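Cleaning > Floor Care > Hand Sponges > Zondwood Ribbed Floor Sponge

Zondwood Ribbed Floor Sponge
Item 1475
Sold in packs of 5

The Zondwood is a hand sponge for wooden floors. It is meant for the small jobs that come between one full mopping and the next: a dried splash by the sink, a heel mark in the hallway, the sticky patch under a child's chair. It's a plain rectangular block in turquoise and cream, with a grooved top face.

The grooves run across the length of the sponge and do most of the work. They loosen dried dirt without you having to press hard, and grit collects in the channels. Rinse them out under the tap as you go. For wiping up afterward, turn the sponge over and use the smooth side.

Using it on wood

Sweep or vacuum first. Wet the sponge, then wring it until it stops dripping. Wood floors don't like standing water, and a wet sponge carries more of it than people expect. Work along the grain in short strokes and dry the area with a cloth.

The sponge can be used on lacquered and oiled boards. On an oiled floor, use lukewarm water and a few drops of the soap recommended for your oil. Don't use it on waxed floors, as the ribbed face will dull the wax. If you don't know which finish you have, try a spot under the sofa or behind a door and leave it overnight before doing the rest.

Do not use with bleach or solvent-based strippers. Both break down the bond between the layers. Scouring powder gets stuck in the grooves and will scratch the next floor you clean.

Care and replacement

Rinse after use, squeeze flat and stand it on a long edge to dry. It can be washed at low temperature with floor cloths, no fabric softener. Don't tumble dry. Replace it when the ribs have worn level with the rest of the face. In a household that uses it a couple of times a week, one sponge lasts 2 months.

Where it comes from

The sponge was designed by Oldřich Čierny for the family workshop, Čierny, where it was first sold to parquet fitters for cleaning up after a job. Noltent took over the range in February and kept the pattern as it was. Only the pack has changed.

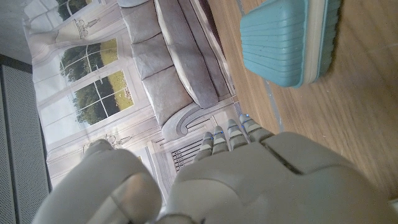
Fitters still buy more of these than anyone else. Kazimír Hubáček lays oak and ash floors and keeps one in every toolbox. "I use the grooves for glue haze and the flat side to finish," he says. "Get to it the same day. After that you need something stronger."

Also in the range

The Penda floor cloth (item 1496) is the one we suggest for drying. It's a flat woven cotton cloth that can be used by hand or folded over a broom head. The cloth and the sponge are sold separately, and there is no combined set at present.

Ordering

Single sponges are not available. Trade customers can order by the carton through their usual account. Unopened packs can be returned in the original wrapping; opened packs can't be taken back unless there is a fault, such as layers coming apart.

Page updated August 2022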